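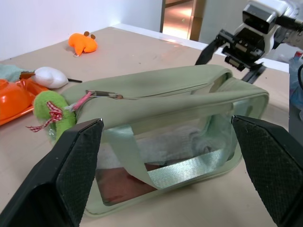

## Planning the second half of our robot budget

I keep the equipment list for our small group at Rirkside, and this month I must finish the plan for next year. Many readers wrote to me after the last post and asked how we decide what to buy first, so I will try to explain it, with our mistakes included.

Our first plan had two arms, one table and almost nothing else. I was proud of it. Then Isla Tawhiri read it and asked me where the spare finger pads were. I had no line for spare pads. I also had no line for cables, brackets or a second camera mount, and these small parts have a long delivery time from our supplier, Tomoana. We lost 27 days in the first winter for one cable.
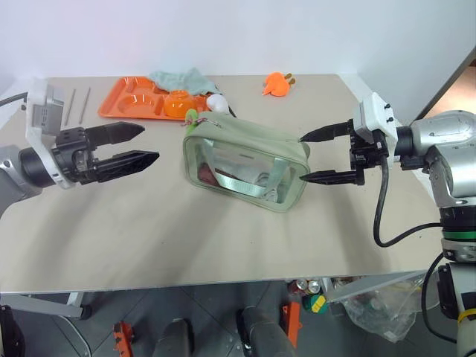
*Both arms at the table, with the green pouch between them.*

Now I divide the list in 4 parts: arms, grippers and cameras, furniture, and consumables. I keep 30 percent of the money free until December. My colleagues think it is too much, but in the first year we spent all of it.

The quote from Lorkalo came with a service contract for two years. I compared it with Arunix, who sell the arms cheaper but ask for payment for each visit. I still prefer Lorkalo, although I would like them to write more clearly what happens when a joint must be sent away.
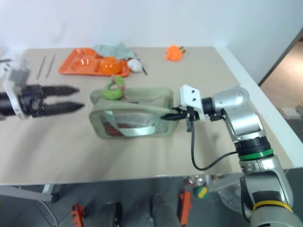 Objects for the tasks are the line I forget most easily. They cost little each, so people buy them with their own money and the receipts come to me very late. A clear zippered pouch with a strap, like the one the right gripper is holding by its edge, is soft and changes its shape, so I now write several of the same kind in the plan. The orange tray is in the list also, and cloths.

I still have no good price for a second table. If you bought one with wheels and you are satisfied, please write me how much you paid and if the wheels lock well.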